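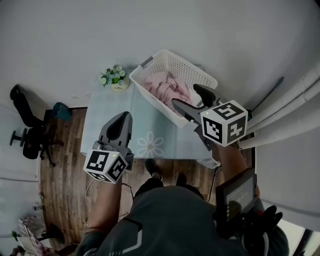

By Vaida Rebane
Opinion | March

Most rules for recording household tasks with hand-held grippers cover the equipment. Ours at Trumgate run to 14 pages, and the marker cubes get two of them. The laundry gets one line: "Use ordinary items."

I think that line needs the most work. A pink bundle in a white basket is a fair start, but a robot trained on one basket learns that basket. We should write down what was in it, how full it was and who packed it. The person doing the task should not be the one who set it up.

I would also make it a rule to keep failed attempts. Last year we threw out 39 recordings over dropped or missed items. Ilze Kazlauskienė argued against it at the time and I sided with the majority. I was wrong. A drop followed by a second try is how people do laundry.

Cables need a rule too. Ours says "keep clear of feet," and everyone reads it differently. Give a distance and check it before each session.

None of this costs much. The form would grow by half a page.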